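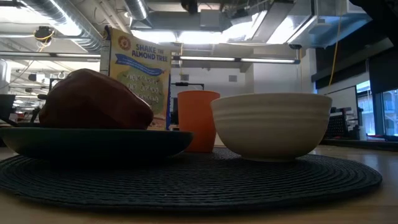
Kitchen table hosts wanted for the Ollora Shared Meals Program

Ollora is looking for people in Bisthorpe and the surrounding streets who like having company at the table and would be happy to open their home to a neighbour for a meal every so often. You don't need to be a great cook, and you certainly don't need matching crockery. A placemat, a plate and a bit of a chat will do very nicely!

The program pairs households with older people who live alone and would enjoy eating with somebody now and then. We've been going for 11 years, and in that time our hosts have served 1,409 meals, everything from a proper roast with all the trimmings to cheese on toast in front of the cricket (a favourite with more guests than you might think).

What we ask of you

Hosts offer two meals a month for at least six months. Lunch or dinner is fine, whatever suits your household, and kids and well-behaved dogs are welcome to join in. We'll organise transport for your guest if they need it, and we'll let you know beforehand about allergies, favourite foods and any trouble with steps. You will need a current police check, which we pay for, and we'd like you to come along to one evening session at our rooms in Stelter Street before your first meal.

What you'll get

Hosts receive a grocery allowance for each meal, a phone number that is answered on weekends, and an invitation to our spring lunch, where somebody else does the washing up for a change — and there is always far too much pavlova.

How to put your hand up

Pick up a form at the Bisthorpe library or ring the Ollora office and we'll post one out to you. Please have it back to us by 28 Aug 2021. If you're not quite sure it's for you, give us a call anyway and we'll happily talk it through over a cuppa.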